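Comic Library Inspection: Storage Room and Reading Room, Warley
Checked by Erdal Karabulut. Comments by Mulugeta Negash where marked MN.
Round: May
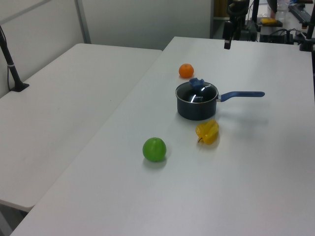
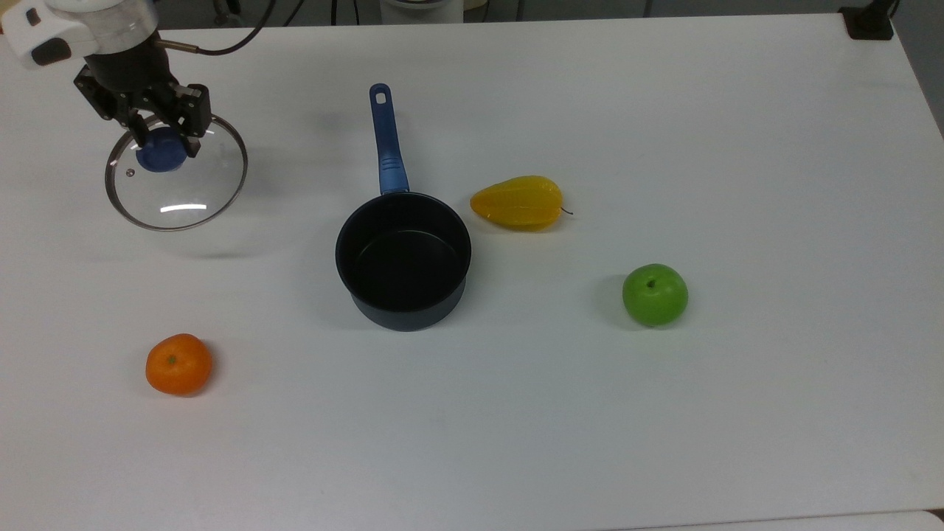 4 min read

Marks used: OK, Fix, Watch. Anything marked Fix should be done before the next round. Old items stay on the list until one of us has looked at them again.

STORAGE ROOM

1. Boxes off the floor
OK. All 20 long boxes are on the Staken shelving. The bottom shelf clears the floor by a hand's width.

2. Boxes not overfilled
Fix. Box 7 (humor, funny animals) is too tight. I couldn't get a finger between the issues and two spines have started to roll. Move the duplicates to box 8.
MN: Moved the duplicates. Box 8 is now close to full, so the next donation needs a new box.

3. Boxes not underfilled
Watch. Box 15 is half empty and the issues lean. I put a foam block in for now.

4. Shelving bolted to the wall
OK. Both brackets tight. One screw at the left end has a worn head and will be hard to get out when the time comes.

5. Shelf load
OK. No bowing on any shelf. Please don't put the bound newspaper strips back on the top shelf. They are heavy and the step stool is not made for carrying them down.

6. Damp and leaks
Watch. Faint brown mark on the ceiling tile over the door, same size as last round. I drew a pencil line around it. No boxes stand under it.
MN: Looked again after heavy rain. Still inside the line.

7. Humidity reading
OK. The Pamon meter was within our range at opening and at 4 p.m. Battery changed.

8. Light
Fix. The window film is peeling in the top corner and in the afternoon a strip of sun lands on the Han display rack. The covers on that side have faded a little, mostly the reds. Turn the rack to face the wall until the film is replaced.

9. Insects
OK. Traps clean apart from one spider. Traps dated and put back.

CONDITION SAMPLE

10. Bags and boards
Fix. The children's run has 266 issues and I checked all of them. Most are fine. The older bags have gone cloudy and feel tacky, and those should be changed first. Boards with yellow edges go out at the same time.
MN: New bags ordered in the wider size. The giant summer specials never fit the standard ones.

11. Staples
Watch. Rust on several of the 1950s issues, worst on the Halloween number, where it has marked the centerfold. Do not try to remove staples. Put a slip in the bag and leave it.

12. Hardcover collections
OK, with one exception. The big strip reprint has a cracked hinge and opens flat at page 132, where the gathering has come loose. The page is still there. It should not be lent out. I have put it on the repair shelf with a paper band around it.
MN: A shame, as it's the volume people ask for. The second copy is sound and can go out in its place.

13. Missing pages
OK. The activity pages in two annuals have been cut, but both were already recorded that way when they came in.

READING ROOM

14. Walkways
Fix. The beanbags had drifted in front of the side door again. Keep them on the carpet side.

15. Furniture
OK. The wobbly chair has been glued and holds my weight.

16. Spinner rack
Watch. It turns freely but tips when the top row is full and the bottom row is empty. Load from the bottom.

17. Extinguisher and exit sign
OK. Pin and seal in place, gauge in the green. Sign lit.

18. First aid box
Fix. Out of small bandages. Paper cuts, mainly.
MN: Restocked.

CARRIED OVER

Window film (item 8), bag change (item 10), hinge repair (item 12). Mulugeta has the key to the repair cupboard. The signed copy of this sheet goes in the blue folder by the desk.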